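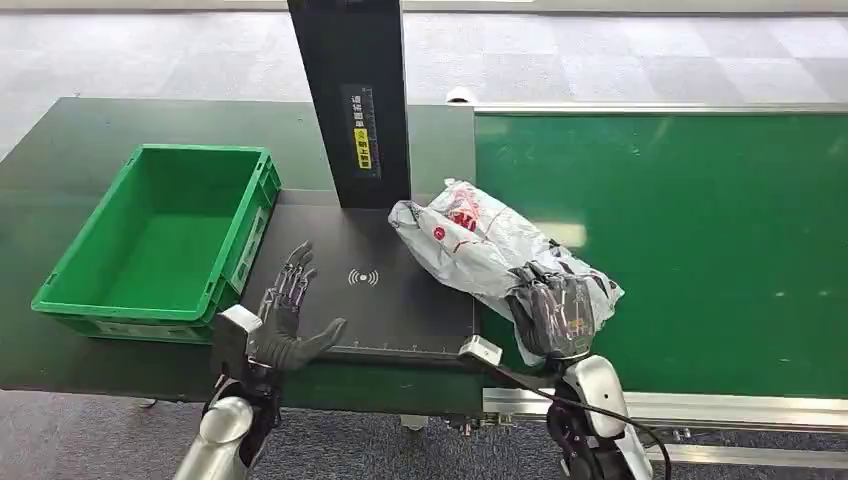

Fig. 6 – Crate, scanning pad and conveyor on the club bench

5. Scanning a bagged item

Your team will want to rush this part, so do take it gently. Open the Fokik menu, choose Scan, and wait for the tone.
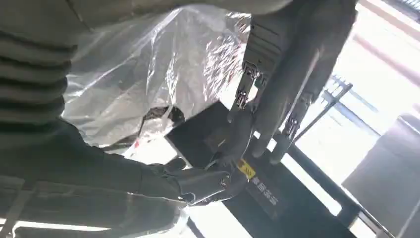 Slow moves matter most in this step, and the Radetti round allows plenty of time for them. Set the hand speed to Low before anything else. Clear plastic creases and throws back bright streaks of light, so turn the bag a little if the reading fails.

1. Lower the bag on to the pad and hold it still.
2. Wait for the item number (ours was 1154) to come up on the screen.

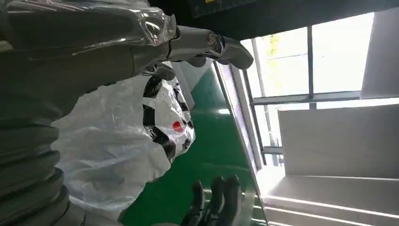
3. Lift again, and only then press Next – pressing early clears the number and you'll have to start over.

Caution: keep your own fingers well back until the arms have stopped.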